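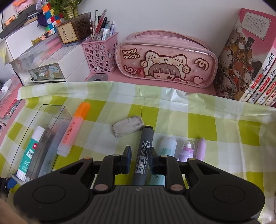 *Desk tidy job: fingertips open on either side of the whiteboard marker.*

I'm Folasade Usman, and I look after the hand-held gripper sets at Rathnayake. Most people who write to me want to know what to order and what it's going to cost them, so let's do that first!

**Fosenness Pair: $2940**

You get two grippers, the cables and a spare set of blue fingertip pads. A single is on the price list too, but I'd go for the pair if the budget will stretch (desk work goes so much better when one hand can hold while the other picks). Extra pads come in a bag of 8, and I'd add one to your first order.

Please leave some money for the boring stuff. I tell new buyers to put aside $600 for a table, lamps and storage, plus whatever you spend on props. Props are cheap and I love shopping for them: fat markers, skinny pens, a glue stick, an eraser, a clear box to put things in. Shiny tablecloths are fine by me, and I like a busy background more than a bare bench.
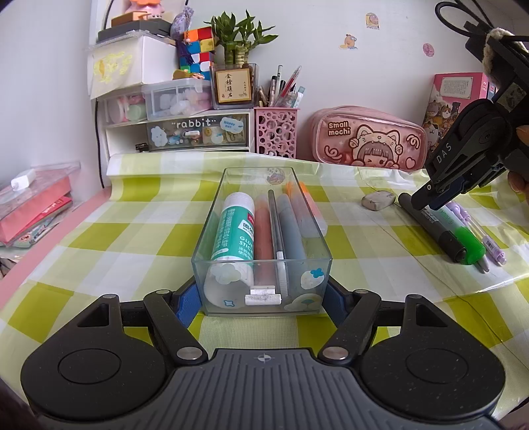 *Clear box held between the blue jaws, with the second gripper over by the black marker.*

If you're planning for a bigger room, have a look at the Rirkunia bundle. It has everything in the pair plus the wall rack and a carry case, and the upgrade is $946 on top. You can add it later at the same price, so there's no rush.

Orders ship from our Cematby store. The next batch goes out in April, and I can hold a pair for you while your purchase order crawls through accounts. Just send me the quote number and a delivery address with a real loading door, please!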